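2.2 Small Objects on Shared Desks

Earlier work on office clutter has mostly dealt with paper. Less is known about the small things that collect on desks used by more than one person. Baird's survey of the Hepburn building covered 133 desks and asked staff which items they had put there themselves. Almost 70 percent of the pens had no known owner. Cups and holders were claimed more often, even when their contents were not (Figure 1).
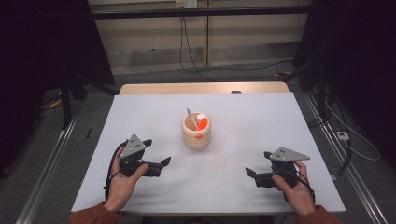

Figure 1. A small ringed wooden cup on a white tabletop, holding a thin stick or pen and an orange item.

2.3 Storage Items Without a Home

Staff at the Neltton office were interviewed in July, after the move to unassigned seating. Most said they would not throw away a flash drive left by someone else, and few said they would open one. The usual response was to push it to the far side of the desk.
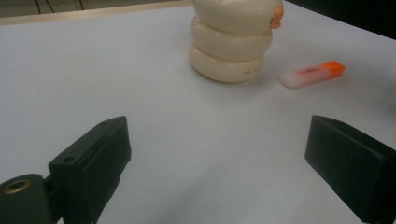
We coded these responses as "deferral," following Baird's terms. Deferral was more common for items thought to hold information than for items thought to be cheap. It did not vary with length of employment. Three respondents described handing drives to the front desk, and we coded these separately as "transfer."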